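Chibuzor Bashir
I have a stall at the Hultcombe trade fair in March. First time as exhibitor, after 8 years of going as visitor. I write here what I learn, maybe it is useful for other small firms.

The organiser wanted 300 dollars deposit for a corner place. I took a middle one near the coffee. My neighbour will be Deng, they sell hot water systems and they are always loud.

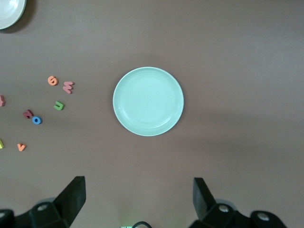 2 min read

Second post. I made the mistake of ordering flyers before I knew the stall number. Please wait for the floor plan! Mine came out in the middle of January and my printing was already paid.

Power is extra. Lights are extra. A chair is free, but only one. I asked by email and Plemotness (they run the fair) answered the same evening, so no complaint there. 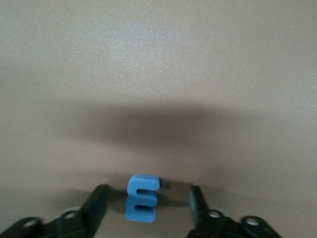 Plain tabletop, some shadow

About talking to visitors. My colleague at Hurnemano says to ask people what they want to fix at home and then stay quiet. I find this hard – I always want to explain my prices first. We practised it for 12 minutes and I interrupted her 2 times.

Another thing I did not expect: you cannot bring a trolley through the main door after 8 in the morning. You must use the dock at the back, and you book it.

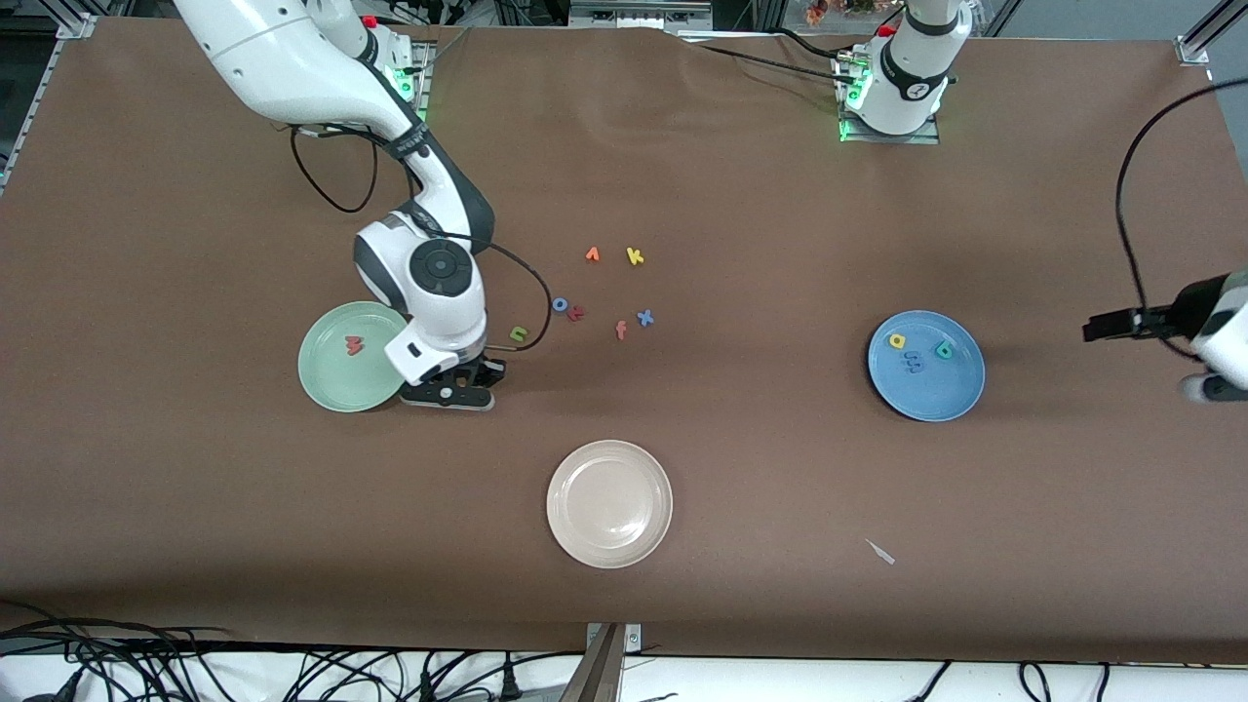 Hurnemano – Fairs and Events Team

For the follow-up I will use a paper form with name, suburb and kind of job. Last year I gave my card to a tiler and a window firm and neither of them wrote to me. So this time I keep their number and I call.

If you also have a stall in Hultcombe, tell me which row. I still need to learn how the banner stands up.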